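Members at our Hondside and Trirwood sites have been asking about the hand-held gripper kits, so these are the details of the hire scheme that opens in June.

## What you get

Each kit from Tekleab has a pair of grippers with two parallel fingers apiece, a carry case, a charger and a spare set of finger pads. You hold one in each hand and do the job with the fingers of the tool. The recordings are then used to teach a robot arm the same job. A full kit weighs 6 kg in its case.

We tried one in a home kitchen with washing-up things. Bowls were a fair test, as the fingers have to close over a thin rim and keep hold while the bowl is tipped.
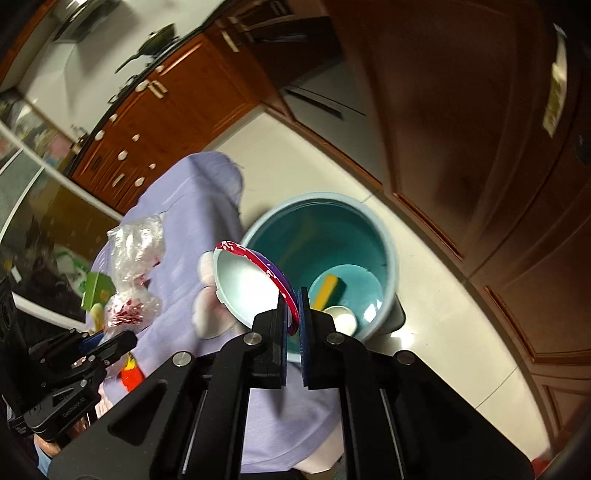
## How it did

The grip was firm on hard plastic and the padded finger did not mark anything. Soft packets were harder work and took most of us a few goes. After an hour the wrists feel it, so plan for breaks. We recorded 100 short tasks and kept 73 of them. Most of the rest were spoiled by starting too soon, before the light on the tool had settled.

The software is plain and does the job. Uploading is slow on a home connection and we would leave it overnight.

## Cost and booking

Hire is £467 a month, with delivery from the Brirnbridge depot included. Spare pads are extra. Kits go out in the order requests come in, and there is a half-day of training at Brirnbridge before the first hire. Bring a laptop with plenty of free space. Booking forms are at the front desk at all three sites.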